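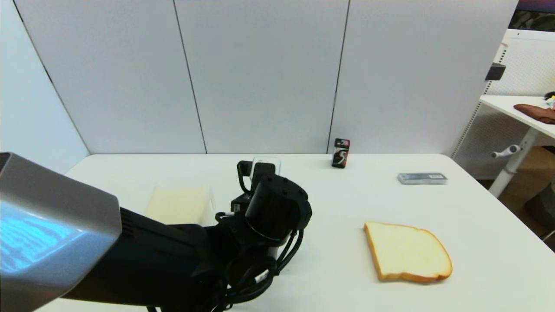 What does the Rurnport trial cover, and is it worth renewing?
It covers the software license, remote support and one set of spare finger pads, and my vote is to renew for one more term and then look again.

Home Notebook Bench log Parts Search

Friday, April 27, 2018

OK, long one today. Senyo Arthur wanted my take on the Rurnport package before he talks to the sales people again, so I'm putting it all down while it's fresh.

Setup first. The installer is called Driver (great name, try searching for help on that) and it took me 47 minutes from download to first jog. The older Drumorier kit ate most of a day back in March, so I was pretty happy! It found the arm on its own. It did not find the wrist camera until I typed the address in by hand, and the manual has that step under "Advanced" for some reason.

The pick editor is the best part. You jog to a pose, hit save, drag the poses into order, and that's a program. I like the approach angle slider a lot – I used to do that with a pencil and bad trigonometry. Sliced bread is still my favorite test piece, soft enough that a bad force setting shows up as a dent, and the crust gives the camera an edge to work with. A gum pack standing on end is the mean one. Come in a bit low on the approach and over it goes.

Gripes:
- Force setting is a plain 1 to 6 with no units. Six what? I asked support and got a link to the page I was already reading.
- Error 609 pops up if you close the editor with the arm enabled. Clearing it means a full restart.
- Cable clips in the kit are too small for our bundle at the wrist. I stayed with our own ties.

Price. The license runs 365 days from activation, not from purchase, so do NOT activate the second seat yet. Elie Karam has the quote from Nägeli too, and theirs is cheaper but you pay for every support call. With the number of calls I made this month, no thanks.

Still to do: try the softer pads, ask about the force units again, send Senyo the log files. Elie, if you get to the bench before me, my poses are saved under "bread2". Please don't overwrite "bread1", I need it to compare.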